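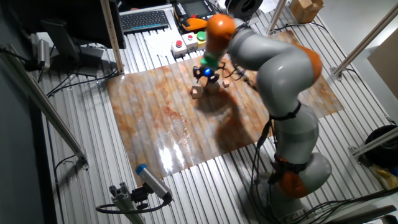 The arm over its marbled mat, with three wooden blocks to work on.

I'd been in the lab maybe ten minutes when Filipa Mendes told me I was standing in the wrong place. "Your shadow," she said, and waved me back toward the door. The arm throws a shadow of its own across the mat, and the learning system has to put up with that one, but mine wasn't invited.

So I watched from the door for a while. Then they let me have a chair.

The project is called Leltach, and it lives on the ground floor of the Wirham building, past a vending machine that only takes coins. What the team does all day is collect examples. Somebody sets out wooden blocks, somebody guides the gray and orange arm through picking one up and putting it somewhere else, the computer records the whole business, and then they do it again. And again! When I visited on a Friday in August they had 3440 recordings saved, and Sandro Villa was hoping to have 58 more by dinner.

I asked him if it got boring. He thought about it longer than I expected.

"The first hour is boring," he said. "Then you start caring about tiny stuff. Did I come in too steep, did I wait too long before closing."

The waiting turns out to matter a lot. A person picking up a block hesitates all the time — you drift over it, you change your mind, you correct — and the system will happily learn every bit of that. Early on, Raffaele Melis had a habit of stopping for two seconds above each block before he went down. He had no idea he was doing it. They trained on a batch of his recordings and the arm came back with the same pause, hanging there over the block like it had forgotten what it came in for. Raffaele has been teased about this ever since (there's a drawing on the fridge).

They didn't throw his recordings out, though. Lucrezia Leone, who looks after the data, tagged them and mixed them in with everyone else's, and she says the arm is better with a few slow ones in the pile. She's also the one who fought for keeping the failures. If a block gets bumped or slips, she wants the recording to go on until the operator has sorted it out, so the system gets to see what fixing a mistake looks like. Sandro would prefer to hit stop and start fresh. I heard them go over this twice before lunch.

Then there's the mat. It's all rust and cream and tan swirls, like the countertop in a fancy bathroom, and light-brown blocks don't exactly jump out against it. I figured somebody had liked the color. Filipa said she picked it to be annoying. Their first mat was plain white, and the arm did great on white and fell apart on everything else. This one is glossy too, so you get a patch of glare near one edge, and she's fine with that. Kitchens have glare, she said. Warehouses have glare.

I did get a turn, in the end. Moving the arm felt a bit like steering a shopping cart from the far end of a broom. I closed the gripper on air, then on a corner, and then on a real block, which I carried a few inches and dropped from too high up. Raffaele clapped. Lucrezia was already typing a label for it, and when I leaned over to look it said "visitor, usable."

I've decided to take that as a compliment.

The next batch will use a different mat and blocks in odd shapes, and Sandro wants to try it with the blinds open all afternoon. Filipa hasn't said yes yet.

Like what you're reading? Sign up for our weekly newsletter and get new features in your inbox. You can unsubscribe at any time.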